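Sesura データ収集 定例会議 議事録

日時：2019年5月31日（金）
出席：Girish Bhardwaj(進行)、Brulance 収集班、Pukow 学習班
欠席：Shukla 担当

1. 収集状況
飲料把持タスクの実演は累計63件。うち6件は手先軌跡の欠損により学習対象から除外する。除外分の再収集は次週に行う。

2. 対象物の偏り
学習班より、不透明な容器に比べ透明ボトルの実演が不足しているとの指摘。透明ボトルを20件追加する。缶は現行の件数で足りるものとし、追加しない。

3. 手順
・把持開始前に指を全開とし、静止区間を設ける。
・対象物の初期位置は10件ごとに入れ替える。
・把持後の持ち上げ速度は1月版の手順書に従う。
・失敗した試行も削除せず、失敗ラベルを付して保存する。

4. ラベル付け
把持区間の開始点について、作業者間で判定に差がある。指が対象物に接触した時点を開始点とすることで合意。既存分の修正は収集班が担当する。

5. 保留事項
横倒しの容器を対象に含めるか否か。Bhardwaj が学習班と協議し、次回報告する。

添付

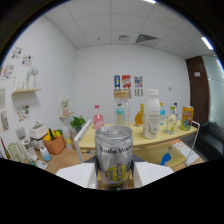
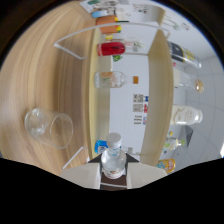 図1・図2　ハンドグリッパによる飲料容器の把持（図1：缶、図2：透明ボトル）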